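Iced tea, a pink tray and a very long green belt

1 May 2023

I have wanted to write about the workshop bench for ages, and now that I've started I find I mostly want to write about the conveyor belt. Sorry in advance to anyone who came for the bread posts (they'll be back in September, when I get my oven back).

Some background first. I share a workspace with Mieczysław Kaczmarczyk, who knows far more than I do about anything with a motor in it, and between us we've been fitting out a corner. I called the corner Fodlow in my notebook after a village in a story I never finished, and the name has stuck, so Fodlow it is.

What a joy a belt is! I had no idea. You grow up seeing them at supermarket tills and never give them a thought, and then you stand next to one for an afternoon and start having opinions about rails. Ours is dark green with a bit of a shine to it, and the ceiling lights come up in it as long white streaks. The aluminium rails are lovely too, especially the wider one on the near side. Mieczysław thinks I'm being soppy about a piece of grooved metal. He may be right.

The other star is the bottle. We tried all sorts of things as the practice item (a tin of soup, a box of teabags, a rolled-up pair of socks) and I always come back to iced tea. The orange is so cheerful against the green, and the yellow cap is easy to spot from the far side of the room. It's tall and narrow as well, so you have to think about how you pick it up – grab it too near the top and the bottom swings.

And then the tray, which is pink, and which I chose purely because it is pink. I love how it looks on the pale table. 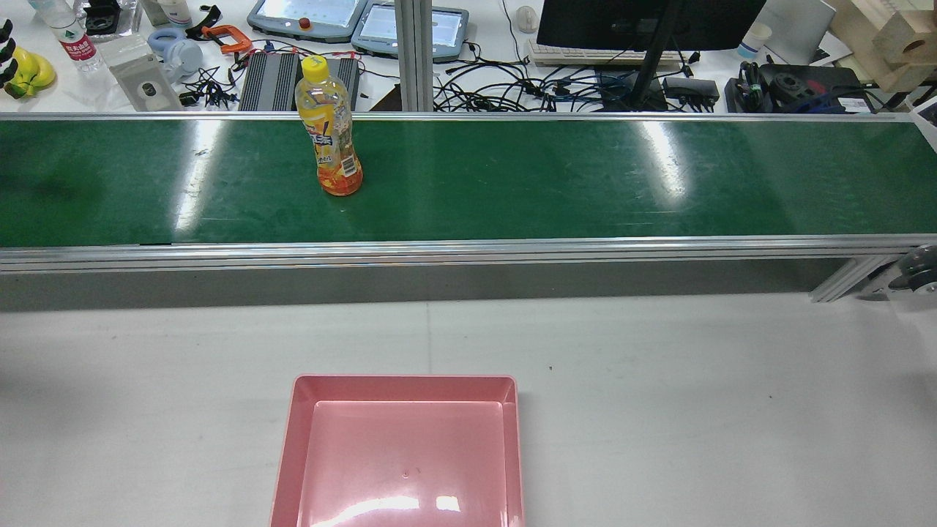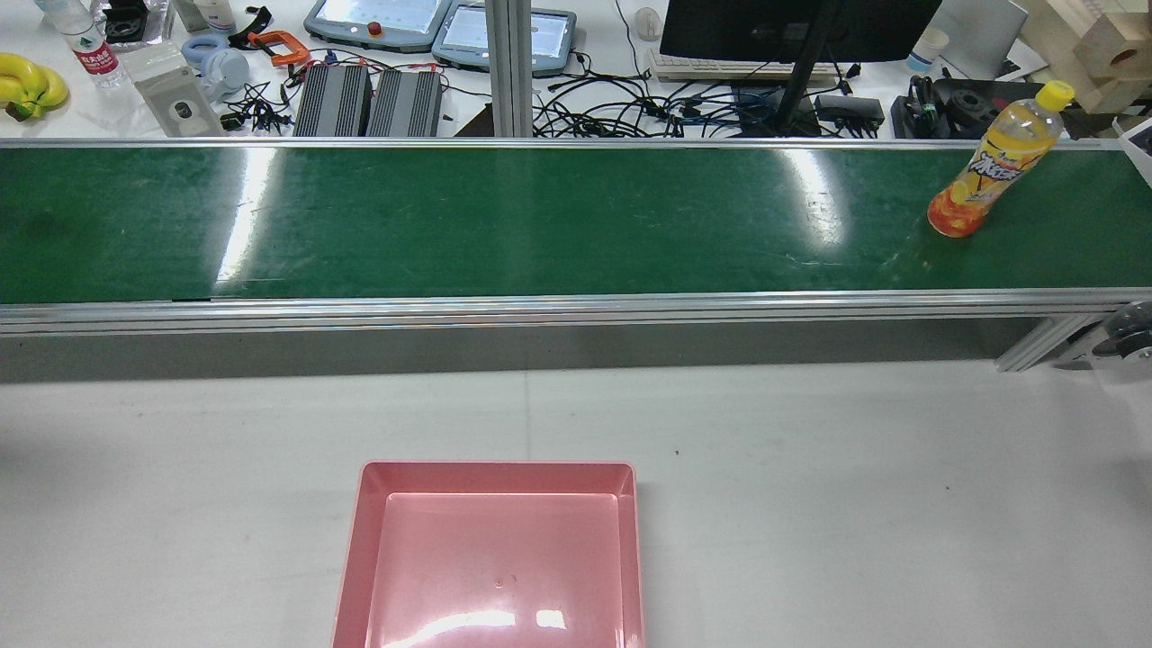

Iced tea on the belt both times, further to the right in the second one, and the pink tray empty both times.

The bench behind

I'm a tidy person at home and I have no explanation for what happens to me near a workbench. Headphones, bottles, bags of bits, and yes, those are bananas in the second picture. I do like it, though! A bench with nothing on it makes me feel I ought to whisper.

Still, I've promised to sort it out, and my plan goes like this. Cables get coiled and hung up on hooks. Anything in a plastic bag gets a label on the bag, in proper handwriting, so we can stop opening every one of them to find the thing we want. Headphones get a peg of their own. Food and drink move to the shelf by the door, apart from the iced tea, which has a job.

Next I'd like to try a second tray beside the first, perhaps in yellow, and see whether it's nicer to pack from left to right or the other way about. I've already got a strong hunch (left to right, I'm right-handed) but Mieczysław wants to test it properly with a chart. He has drawn the chart. It has 2 colours and a key, and it's taped up next to the kettle if you're ever passing.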